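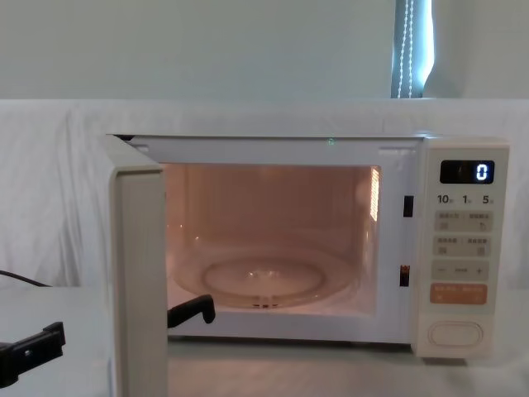

Before you buy a robot arm for kitchen work

Many readers of the Rititz tips page ask what a small arm costs. My advice is to plan the whole place first, and only after this choose the arm.

Choose the microwave together with the gripper. A door with a big release button at the bottom of the panel is easy to press. A door with a handle needs a stronger grip. Check also to which side the door opens, and leave free table on this side. I keep 30 cm.

Buy spare fingertips. They wear out faster than the motors do. I ordered 3 pairs from Stikport and by May I had used two of them.

Write down the small things. For my table the cables, clamps and a cloth for the background came to 200 dollars, and I had planned nothing for them. Now I put 300 aside for every new setup, so there is something left for a broken plate.

Ask the seller how heavy a load the arm holds when it is fully stretched. The number in the catalog is often for the arm close to its body. A glass turntable with a full bowl on it is heavier than you think, so weigh yours at home.

If you want to try first, Bayram in Pamamcombe rents arms by the week. Reserve early, and bring your own table clamps.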